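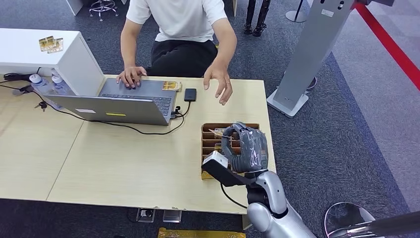

## ¡Ya están las tarjetas doradas!

Han llegado de la imprenta las nuevas tarjetas de socio de Wudden y nos encantan. Son 400, doradas, y sirven igual en la sala Benness que en el taller de la calle Skasta (¡por fin una sola para los dos sitios!). Las primeras 100 se reparten en septiembre, en la mesa de la entrada, a partir de las cinco de la tarde. Traed la antigua y os la cambiamos al momento. Quien venga a trabajar con el portátil puede recogerla también por la mañana.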